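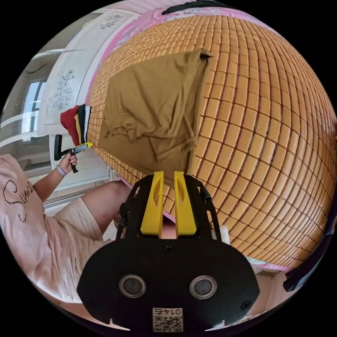
So I finally got the pork shoulder right. Third try on the kettle, and the first two I don't really want to talk about (one was jerky, the other was still fighting back at ten at night and we ordered noodles).

What changed was the charcoal snake. I'd always dumped a full chimney in one corner and then spent the whole day fiddling with the vents, and the temperature went up and down like crazy. Yaw Gyamfi, who I used to work with at Plultum, told me to line the briquettes up around the edge, two wide and two high, and light just one end. I'd read about it before and thought it sounded fussy. It took me maybe ten minutes to set up, and most of that was me going back inside for the tongs.

I lit the end a little before six in the morning, put the lid on with the top vent over the meat, and left the bottom one barely open. It crept up to 225 and sat there. I kept going out to check because I didn't trust it! I have a cheap Cirnik thermometer with two probes, one clipped to the grate and one in the meat, and the grate number hardly moved until lunch, when the wind picked up and I had to close the bottom vent a hair more.

The rub was nothing special. Salt the night before, then brown sugar, paprika, black pepper, garlic powder and some dry mustard in the morning. I left out the cayenne this time since Madalena was coming over with her kids and they won't touch anything hot. Four chunks of apple wood on top of the snake, spaced out over the first half. I used to soak the chunks. I've stopped, and I can't taste any difference at all.

Then the stall, of course. It hit 160 and parked there for what felt like my entire life. On the last one I panicked and opened everything up, and that's how you get jerky. This time I wrapped it in butcher paper with a splash of cider vinegar and went and cleaned out the garage. By the time I'd found the good extension cord it was climbing again.

I pulled it at 200, when the probe slid in with no push, and rested it in a cooler under old towels for 3 hours. I'd planned on one but everybody was late. It was still too hot to pull with bare hands, so do get gloves if you're trying this. The bone came out clean and the bark held up better than I thought it would in the paper.

We had it on soft rolls with slaw and the pickles Lurdes makes, which are better than the pork if I'm being fair. There was one small container left over and it went into tacos the next day.

Next up is beef ribs, if the butcher over in Vunmont can get me the plate cut - he keeps telling me to call back. If anyone has done those on a 22 inch kettle, did you wrap or leave them bare? Let me know in the comments.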